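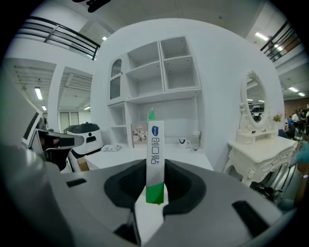 The Badham wall desk is a combined storage and work surface unit for bedrooms, studios and small apartments, supplied by Prulto in white only. It consists of an upper cubby section, a lower row of cubbies, a tall door cabinet and a desk top, all sold as one set and fixed to the wall at installation. In the display shown, the upper section has four open square compartments in two rows, and the desk top continues to the right into the vanity area. The tall narrow door stands on the left and has an arched glass window, with smaller open cubbies below it. Items placed toward the back of the desk, such as a mug or a small framed picture, sit under the lower row of compartments and leave the front of the surface free for writing or a laptop.

Configuration

The door cabinet is supplied on the left as standard. A right-hand version can be ordered and uses the same door, which is turned and rehung on the opposite side. The arch is symmetrical, so the appearance does not change. The cubby section cannot be separated from the lower row, as the two share their vertical dividers.

The set covers a maximum wall run of 3000 mm with the vanity extension fitted. For shorter walls, leave out the extension and close the end of the desk top with the standard edge strip. The desk top must not be cut on the cabinet side. It can be trimmed on the open side, before the edge strip is applied, by up to 200 mm.

Cubbies

All compartments are open at the front and have fixed shelves. There are no adjustable pins, and the shelves should not be removed, as they hold the dividers square. The compartments take folded clothing, paperback books, storage boxes and small appliances that are not in use. Appliances that give off steam should be used on the desk top, forward of the lower compartments, and with nothing stored directly over them. Repeated steam on the underside of a shelf will eventually lift the edge finish.

The small cubbies below the door are shallower than the main compartments. Measure binders before ordering if they are to be stored there.

Door cabinet

The door is hung on concealed hinges with adjustment in three directions. Height is set first, then side gap, then depth. The glass is held from the inside by a removable bead and can be replaced without taking the door off. No interior light is included. The cabinet has a covered cable hole at the back for customers who want to add a battery or low-voltage strip, which is recommended where the cabinet stands away from a window. Interior shelves in the door cabinet are adjustable, unlike those in the cubbies.

The door opens away from the desk top. Allow clear space on that side for the full swing, including any chair, robe hook or curtain.

Desk top

The desk top is one continuous surface from the cabinet to the end of the set. Supports must be spaced no more than 1000 mm apart. The center support is included and must be fitted even where the wall fixing feels firm without it. Do not sit or stand on the desk top.

A cable cutout is not made at the factory. The position is left to the installer, who should drill from the finished side through masking tape with a sharp hole saw and seal the cut edge the same day. Keep the hole clear of the supports and of the rear batten.

Walls and fixing

The unit is built with straight backs. On a flat wall it can be fixed directly through the rear rails. On a curved wall, the rails are packed out at each fixing point until they line up, and the remaining gap is closed with a scribed filler strip. Fillers are ordered separately in the same white. A tight curve leaves a deeper gap at the ends of the run, so make a cardboard template at desk height and another at the top of the cubbies. The two rarely match.

Gaps of 6 mm or less can be closed with paintable sealant and do not need a filler.

Wall fixings are not supplied. Masonry, drywall on studs and drywall on metal track all need different hardware, and the choice should be made by the person doing the installation. The upper section must not be hung on drywall anchors alone.

Cleaning

Use a soft cloth, dampened with water and a small amount of dish soap, and dry the surface afterward. Cream cleaners and abrasive sponges will dull the finish. Put a mat under hot cups and under anything with a heating base. Hair products, nail polish remover and self-tanning lotion should be wiped off the vanity area at once. White surfaces show lotion stains early, and these cannot be polished out.

Clean the window glass with the cloth sprayed first. Cleaner sprayed directly on the glass runs down behind the bead.

Supplied with the set

Upper and lower cubby section, assembled
Door cabinet with glazed door and hinges
Small cubby base for the door cabinet
Desk top with edge strip
Center support and rear batten
Vanity extension (omit when ordering for short walls)
Touch-up pen, white

Not included: wall fixings, filler strips, chair, mirror, lighting, display items.

Ordering and delivery

Orders are packed flat except for the cubby section, which ships assembled and needs two people to carry. Check the width of the stairwell before ordering. Returns are accepted on unopened packages only. Trimmed desk tops and cut fillers cannot be returned.

Related items

Badham filler strip, white
Badham vanity extension, right end
Wattimena desk chair
Wattimena wall mirror, arched
Gostex low-voltage cabinet strip
Gostex cable cover, round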